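Shared kitchen table with a shelf bolted over it - keep or bin?

Forum: Small Spaces and Shared Offices
Started by pernickety_k, March 18, 2026

pernickety_k
Long-time lurker, first proper post, be gentle or at least be funny.

We're a small office upstairs from a tile showroom. We don't have a kitchen. We have a table, a kettle that lives in a cupboard, and opinions. Last August the previous tenants left us a light wooden table with a black metal frame standing up off it and one wooden shelf across the middle, and we adopted it as the lunch spot. The idea was that bowls would go up on the shelf and the tabletop would stay clear for eating.

It has worked about as well as you'd expect with 10 people and no dishwasher. The bowls do live on the shelf. The plants have moved in at one end of the table and I don't believe they're planning to leave.

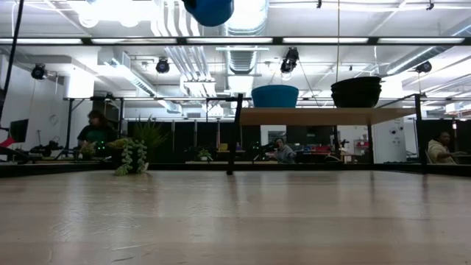 So my question is whether an open shelf at eye level is a sensible place for bowls in a room where people also work. Half the office says it's handy. The other half says everything up there gets dusty and you spend your whole lunch looking at crockery. I've got a budget of $74 left in the kitty, so please no one suggest a custom cabinet.

grout_expectations
Handy. Leave it alone. If you put bowls behind a door people will forget they own bowls and start eating soup out of mugs. I have seen this happen in two workplaces and neither recovered.

Tupelo_Di
Disagree with grout. Open shelves are for people who use everything on them every day. The stack of black bowls, fine, I can believe those go round. The big teal one is a salad bowl or a fruit bowl and I'd bet it comes down twice a year. That's the one collecting the dust.

Move the teal one and you've solved half your problem for nothing.

pernickety_k
Tupelo_Di, the teal bowl is the best-looking thing in the office and I include the staff. But yes, it came down for the Christmas trifle and I think that was it.

stosexfan88
Put it on the table and put fruit in it. Done. Next.

(Before anyone asks, Stosex is a band. We had 30 people at our last show. I'm not changing the username.)

Tupelo_Di
Fruit in a shared office is just a slow compost program. One person buys the bananas, the rest watch them go black and wait for that person to deal with it.

grout_expectations
Seconding the banana thing, which pains me.

oldmate_narham
Different angle. I'm less worried about the bowls than the plants. That trailing one with the little beads looks like string of pearls to me, or one of its cousins, and it's sprawling onto the tabletop. Somebody is going to put a lunchbox down on it. They snap if you look at them sideways.

If you've got a crossbar up top, that's where a trailing plant wants to be. Hang it, let it dangle, and you get that end of the table back. The spiky one can stay where it is. Things with leaves like that will put up with most of what an office can throw at them, including the dregs of other people's tea.

pernickety_k
oldmate_narham, I like this a lot. Would I be able to reach it to water it though? I'm 5'2" on a confident day.

oldmate_narham
They don't want much water. Let the soil dry right out between drinks. Get the tallest person in the office to do it and tell them it's an honour.

Kelly Bellamy
Wading in as someone who used to fit out staff rooms for a living. Please don't hang a pot over a spot where people eat until you've checked how that frame is fixed. Give the upright a good push at the top. If it wobbles, nothing goes on the bar, and I'd be having a think about the bowls as well. A stack of bowls is heavier than you'd guess.

Also, a trailing plant over the lunch table drips. You'll water it and then you'll have it in your laksa.

oldmate_narham
With respect Kelly, you take it down, water it in the sink, let it drain and put it back. I've had one over my own kitchen bench for years and my laksa is fine.

Kelly Bellamy
With respect right back, she's just said she has no kitchen. What sink?

oldmate_narham
I'd missed that. Bathroom sink then.

Kelly Bellamy
In a shared office. Good luck with the queue.

stosexfan88
This is the most tense I have ever been about a succulent.

pernickety_k
Update. I have pushed the upright. It moved a tiny bit, and the bowls made a noise I didn't care for. I found a bolt underneath that was only finger tight, did it up with the Allen key off somebody's bike, and now it doesn't budge.

So thanks Kelly, I'd never have thought to check. I've been eating under that thing since August.

Kelly Bellamy
Good. Check it again in a couple of months. They work loose when people lean on the table, and people always lean on the table.

tu_many_mugs
Coming at this from the desk side. You said people work in the same room. Is that somebody's desk past the plants on the left? If so I'd ask that person before you move any greenery. I sat facing the lunch spot for a year at my old job, and a big leafy thing at the end of the table was all that stood between me and watching my manager eat a boiled egg. I'd have chained myself to it.

pernickety_k
It is somebody's desk, and I hadn't asked. I've now asked. The spiky plant is, quote, "structural to my wellbeing". It stays. Opinions on the trailing one were milder.

Tupelo_Di
Then leave the spiky one, put the trailer up on the shelf where the teal bowl was, and let it hang down from there. It's lower than the bar so you can reach it, and it isn't over anyone's head. Put a saucer under it for Kelly's sake.

Kelly Bellamy
I can live with a saucer. Keep the bowls well along from it so you don't get potting mix in the top one.

grout_expectations
I'd like it noted that we've gone from "should bowls be on the shelf" to "the shelf is for plants now", and that I said leave it alone at the very start.

oldmate_narham
Noted. Wrong, but noted. Also, check how much light it gets on the shelf. If the beads start spacing out along the strands it's telling you it wants to be nearer a window.

pernickety_k
Right, here's where we've got to. Black bowls stay on the shelf, and they get rinsed before use if they've sat a while. Trailing plant goes on the shelf at the other end, with a saucer ($4, the kitty is now $70). Spiky plant stays put as a privacy screen. Bar stays as it is.

The teal bowl is on the table for now while I think. Somebody has already put their keys in it, and a packet of soy sauce.

Tupelo_Di
That's how it starts. Give it a week and it'll have batteries and a foreign coin in it.

stosexfan88
Ours at home has a tyre gauge.

tu_many_mugs
Ask the desk person if they want it. Seems like they run the place anyway.

pernickety_k
They said yes before I'd finished the sentence. It's going over there after lunch, keys and all, once Pernov from accounts works out which ones are his.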